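Report to the Karagiannis Fund: student robotics club, Prallcombe, second term

Dear all, with this letter I report how the club has used your grant until the end of February. From the 3,104 granted we have spent 686, mostly on printing filament, brass inserts and cables.

1. Hand-held grippers

The students now work with the fingers in dark green. Each finger has a small round hole near the tip and a flat inner face. We would like to make this face even rougher in the next version.
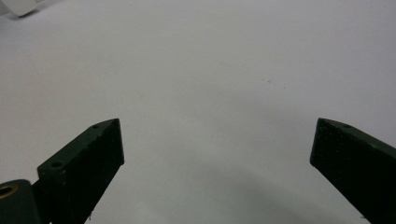
2. Practice with two hands

We meet every Tuesday and 24 students are registered. The present task is named Bukska: to handle a power strip and its cord with one gripper in each hand. The left gripper holds the strip and the right one stays free for the plug. The coiled cord is the difficult part for most of them.

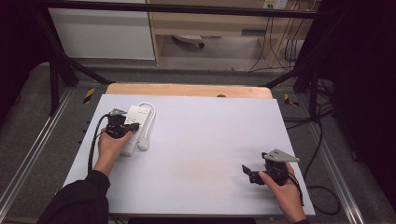 3. Next term

We plan 85 recorded trials. I will send the remaining receipts separately.

Recent items
Clasten workshop: notes for parents
Club rules and safety
First term report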